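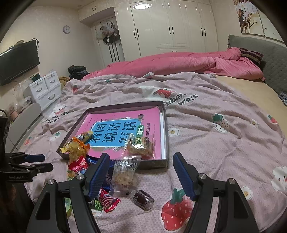

Sorting small items into a shallow box on a bed: what goes in first?

Print this page | E-mail this page

Posted by Trimik, 09/05/2018

I clear off the bed each evening into one open box with low sides. Typical contents are a child's workbook or picture book, packaged snacks, loose candy and whatever else has collected there. The box sits in the middle of the blanket while I fill it. Two problems. First, the blanket is a soft dimpled one and the box tilts when weight goes in on one side. Second, the book never seems to fit after the snacks are in, and if I force it the bread gets crushed. The box is 32 cm on the long side and 8 cm deep. Is there a standard order for this, or do I need a deeper box?

Clutard

You do not need a deeper box. Flat and rigid items go in first, soft items last. For your list:

1. Pull the blanket flat under the box. A fold under one corner is enough to tilt it.
2. Lay the book flat on the bottom, cover up. If it is too long for the box, turn it before anything else goes in.
3. Put wrapped candy and other small hard pieces along the sides of the book.
4. Put packaged bread on top, with nothing over it.

The book spreads the load across the bottom, so the tilt should be reduced as well. If the box still rocks, place a tray or a piece of stiff board under it. On a mattress the surface gives under any weight, and smoothing the blanket only corrects part of that.
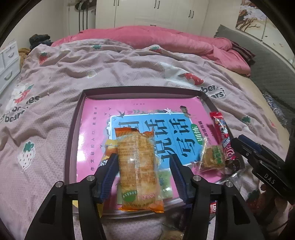 Book flat in the box, packaged bread over it.

Check the ends of the bread package before you set it down. A crimped end that is folded under tends to open when the box is carried. I lay mine lengthwise so both ends are clear of the sides.

Limit the load. Mine is 200 g of snacks in total on top of a book. Above that, the lower packages flatten.

Wunari

Just use two boxes. One for food and one for books. I did it your way until February and got crumbs in a workbook.

Pálfi

The order given by Clutard is correct, with one addition. Measure the book before buying any box. Leave 11 mm of clearance on each side, otherwise you cannot get your fingers down to lift it out and you will end up tipping the box over the blanket. A strip of ribbon laid under the book also works - pull both ends and the book comes up level.

I disagree on the candy. Small pieces along the sides slide under the book when the box is carried. Put them in a zip bag and lay the bag flat on the cover, next to the bread.

For daily use I would also keep the box off the bed. Fill it on a desk or on the floor and the tilt does not come up at all.

Print this page | E-mail this page

Related items
Low box or deep box for a shared bedroom
Removing chocolate from a fleece blanket
Storing workbooks flat without bent corners
Which snacks can be stacked
Labels that come off cleanly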